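19 September 2020

Back in the break kitchen this morning, coffee in hand, meaning to spend ten minutes on the fridge before getting to the Nordin samples, and of course it ate the whole first half of the day. I'm writing it all down here because three of us share this thing and I'd like whoever opens it next to know where everything went (and why the mustard has moved, because I know somebody will ask).

First, the temperature. The little dial had been nudged up to 5, probably by a milk carton, and the back wall was getting frosty. I turned it down to the middle and left the thermometer on the middle shelf overnight to see how it settles. If you find it in there, please leave it be, it isn't lost!

Then the shelves. Everything came out onto the counter in the order it came off, which sounds fussy, but it saved me a lot of head-scratching when it all went back. The drip under the lowest shelf was old soy sauce, I think, and it needed two rounds with warm water and baking soda. I mixed 340 ml of water with a good spoonful of soda, and that was plenty for the shelves, with enough left over for the door. Please don't use the Lalitix spray in there. It's lovely on the benches, but the smell gets into butter and stays until January.
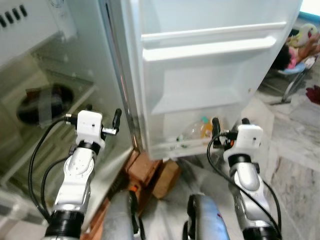
The door is the part I always underestimate. All those molded ledges in the liner collect crumbs along the back, and a sponge just pushes them into the corners, so I've gone over to an old toothbrush with a cloth wrapped around it for the long edges. The rim of the upper shelf took the most patience. Bottles in the lower bin are fine lying down if the cap is a good one, but anything with a flip top should stand up, please. I've wiped up enough dressing to last me a good while.

The gasket I did last, with plain water and a dry cloth right behind it, working from the hinge side around. There's a stiff spot near the bottom corner. I did the paper test (shut the door on a strip of paper, pull gently) and it held everywhere except there, where it slid out with hardly any tug at all. Ganitz lists a replacement seal under part 1410, and I've put it on the order sheet with a question mark, as I'd like to try warming the old one with a damp towel first. That worked on the Guvow freezer downstairs, although it took a couple of goes and a fair bit of muttering.

Where things live now: drinks and sauces in the door, lunches on the middle shelf, anything opened and covered goes above that with a date on it. Vegetables at the bottom. Nothing pushed up against the vents, please, the air has to come out somewhere.

Still to do: label tape for the shelves, paper test again after the towel, and a new box of baking soda.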